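2020年2月1日
文・聞き手=編集部 村瀬

海外の田舎に土地を買う、という話。憧れだけなら簡単なんだけど、買ったあとの話はあまり出てこない。今回はポルトガル内陸で築年数不明の石積みの家と土地を買ったキーラン・ヨーマン(Kieran Yeoman)さんに、オンラインで1時間半ほど話を聞いた。途中で2回回線が落ちた。順番は少し入れ替えてある。

まず、なぜ海沿いではなく内陸だったのか。

「予算です。それだけ」と即答。「最初は海の見えるアパートを探してたんですよ。妻と3年。見に行くたびに値段が上がってる。11月にまた飛んで、もう今回で決めようと言ってた物件が、空港に着いた朝に売れたと電話が来て。で、帰りの便まで日がある。仲介のDamascenoの担当が、暇なら山のほうも見るかって」

その担当者がウェンセスラオ・トレドさん。この人が後の話にも何度も出てくる。

「ウェンセスラオは売る気がなかったと思う。車の中でずっと、ここは水がない、あそこは道がない、と。悪口ばっかり。それで逆に信用した」

見たのは一日で四件。決めたのは最後の一件で、敷地は4000平方メートル。オリーブとイナゴマメの木、崩れた段々の石垣、屋根が半分の家。

「写真は撮らなかったんです、暗くなってて。翌朝もう一度行った。朝のほうがひどかった(笑)」

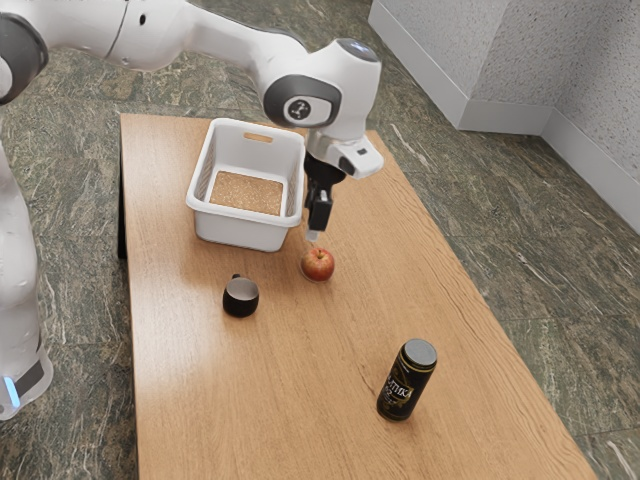
白いアームと木のテーブル、かごとリンゴ

ひどかったのに買った。そのへんの心境は本人もうまく説明できないらしい。「静かだったから、かな。あと隣のおじいさんが手を振ってくれた」

手続きの話。ここが長い。

ヨーマンさんが繰り返していたのは、登記の面積と現地の面積が合わないということ。登記簿、税務の台帳、現地の石垣。三つとも数字が違う。石垣の位置は隣の家と口約束で決まっていて、その約束をした人はもう亡くなっている。

「イギリスの感覚だと、境界がはっきりしない土地なんて怖くて買えない。でも弁護士は落ち着いたもので。測ればいい、と。測って、隣と署名する。それだけですって。それだけに四か月かかった」

弁護士は知人の紹介で、エルシー・グリーンウッド(Elsie Greenwood)さん。英語で相談できるのが決め手だった。料金は最初に書面でもらったという。

「エルシーに言われたのは、手付を払う前に三つ確認しろと。建物が登記されているか、住居として使えるか、道路に出る権利があるか。うちは三つ目がダメだったんです。敷地から村道に出るのに、18メートルだけ他人の畑を通る」

18メートル。たったそれだけの通行権で契約が二か月止まった。畑の持ち主はフランス在住、相続人が複数いて、うち一人と連絡がつかない。トレドさんが村のカフェで聞いて回り、従兄弟の電話番号を手に入れてきた。

「仲介の仕事の範囲なのか知りませんけど、彼がいなかったら終わってた。お礼にワインを持っていったら、飲まないと言われた」

通行権は最終的に公正証書にした。口頭でいいと畑の側は言ったそうだが、グリーンウッドさんが譲らなかった。売るときに困るのはあなたですよ、と。

水の話も聞いた。敷地に井戸はあるが、夏に枯れる。これは売り主が最初から認めていた。市の水道は村道まで来ていて、引き込みの見積もりを二社から取ったところ、金額が倍近く違った。

「高いほうに頼みました。安いほうは管を浅く埋めると言うので。夏に水がお湯になるって、隣のおじいさんが」

電気は家まで来ていたが、契約容量が小さすぎて、電気ケトルとヒーターを同時に使うと落ちる。容量の変更は書類一枚。しかし書類を出すのに住居の使用許可の番号がいる。許可は改修が終わらないと更新されない。改修には電気がいる。

「ぐるぐる回るんですよ。最終的に工事用の仮契約で逃げました。これ、誰か先に教えてくれればいいのに」

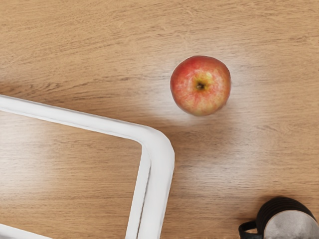
木目のテーブルとリンゴ

改修は地元のWestholmという会社に頼んだ。名前は英語っぽいが社長は村の出身で、職人もほとんど近くの人。現場の監督だけがハワード・ベラミー(Howard Bellamy)さんという、こちらに住んで長いイギリス人だった。

「ハワードとは最初けんかばかりで。私は石壁を見せたい、彼は漆喰を塗れと言う。見た目の問題だと思ってたんですけど、湿気なんですね。冬、壁の中から水が来る。一部屋だけ塗らずに残してもらって、一冬過ごして、翌年塗ってもらいました。負けです」

屋根は古い瓦を使えるだけ使った。残っていた瓦のうち使えたのは331枚。なぜそんな細かい数字を覚えているのかと聞くと、請求書に書いてあったからだそうだ。洗って積み直す手間賃が一枚ごとに入っていて、新品を買うのと値段は変わらなかった。

「それでも古いほうがいい。色が違うから。妻は、どっちでもいいと言ってました」

予算は超えた。どのくらいかは書かないでほしいとのこと。超えた分の大半は屋根ではなく、浄化槽と進入路だった。進入路は最初、砕石を敷いただけで済ませたら、最初の大雨で半分流れた。コンクリートにするかどうかはまだ迷っている。保険の話もちらっと出たけれど、契約の更新中だとかで詳しくは聞けず。 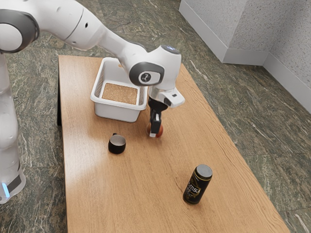

それで、いま住んでいるのかというと、実は半分だけ。年の半分はイギリスにいて、留守のあいだは貸している。貸し出しと鍵の管理はKarentという小さな管理会社に任せた。担当はコリン・ピルキントン(Colin Pilkington)さん。

「コリンには正直に言ってくれと頼んであります。先月はお客さんから、Wi-Fiが遅い、鶏がうるさい、と。鶏はうちのじゃない。隣のおじいさんの鶏です。どうしようもない」

短期で貸すには登録が必要で、その登録にもまた使用許可がいる。許可が下りたのは引き渡しからかなり経ってから。それまでは友人を泊めるだけだった。税金は現地の会計士に任せきりで、聞かれても答えられないと笑っていた。読者の方は必ず専門家に確認を。ヨーマンさんの件がそのまま他の土地に当てはまるとは限らないです。

家具は現地調達。ベッドと食卓だけIdskaで新しく買い、あとは売り主が置いていったものを直しなおし使っている。重い衣装だんすが一つ、どうしても二階の部屋から出せなくて、そのままそこにあるそうだ。

「どうやって入れたのか、ウェンセスラオにも分からない。たぶん家より先にたんすがあったんだ、と言うんですよ」

これから買う人に何か、と聞いた。少し間があって、

「夏と冬、両方見てください。あと雨の日。私は晴れた日しか見てなかった。それから隣の人と先に話すこと。言葉ができなくても。うちの隣は結局、境界の署名も、水道のことも、イナゴマメの収穫も全部助けてくれた。収穫は、半分持っていかれますけどね」

イナゴマメは袋に詰めて組合に持っていく。オリーブは去年だめだった。剪定をやりすぎたらしく、ハワードさんに、二年は実らないよと言われたという。

もう一度買うなら同じ土地を選ぶか。

「うーん。通行権が片付いてる土地にする。いや、でもそうすると隣があの人じゃないのか。難しいな」

ここで三回目の回線落ち。つなぎ直したら、進入路の業者が来たので今日はここまで、とのことだった。コンクリートの見積もりだそうです。金額はまた聞いておきます。

(取材はすべて英語、訳は編集部によります。面積・枚数などの数字はご本人の申告によるのもです)

当サイトでは利便性向上のためCookieを使用しています。閲覧を続けることで、Cookieの使用に同意したものとみなします。[同意する] [設定を変更]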